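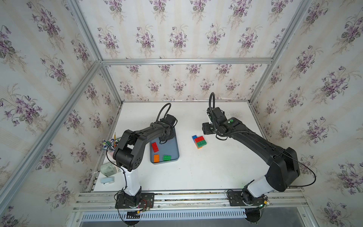 Bríd Fahy holds that you can judge a workspace by where the small pieces are when the work stops, and that a shallow tray will do more for a table than any cupboard behind it.

Chapter 4
Small Parts and Where They Go

A cupboard holds things that are finished with. A tray holds things that are still in use. Most trouble with small parts starts when these two jobs get mixed up, and this chapter deals mainly with the second.

Plastic building bricks are used throughout. They are cheap, they come in a few plain colors, and they stack, so the same bricks can serve as loose parts in one exercise and as a finished piece in the next. Buttons, hinges and pipe fittings follow the same rules. Section 4.5 applies them to the Flanagan kit, which has 832 parts and no tray of its own.

A tabletop in use has at least 2 areas. One is the holding area, where loose parts wait. The other is the building area, where parts are joined. A red, an orange and a green brick in a tray are easy to find and hard to knock to the floor. Bricks already stacked can stand on the open table, with clear space on every side so that a hand can reach them without crossing the tray.

Pens and pencils belong in a cup along one side. They are needed for labels and tally sheets, and they roll.

Place the tray before you place anything else. Its position decides how far each part must travel, and over a long task a short reach matters more than a neat layout. If the work moves to the other side of the table, move the tray too.

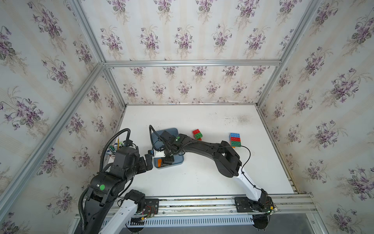
Figure 4.2. Tray set near the middle of a white worktop.

The color of the table also counts. A red or blue brick shows up well on white. White and clear parts do not, and should stay in a darker tray until they are needed.

The Prumau storeroom inventory, used in the exercises for this chapter, lists 3,367 loose parts in 52 bins. You will be asked to draw up a sorting plan for one bin, choose a tray for it, and write the label. Read Section 4.1 first.

Terms to know: holding area, building area, reach, bin, tally sheet.

4.1 Choosing a Tray

Start with the largest part you expect to handle. The tray should be wide enough for it to lie flat with room left for your fingers on both sides.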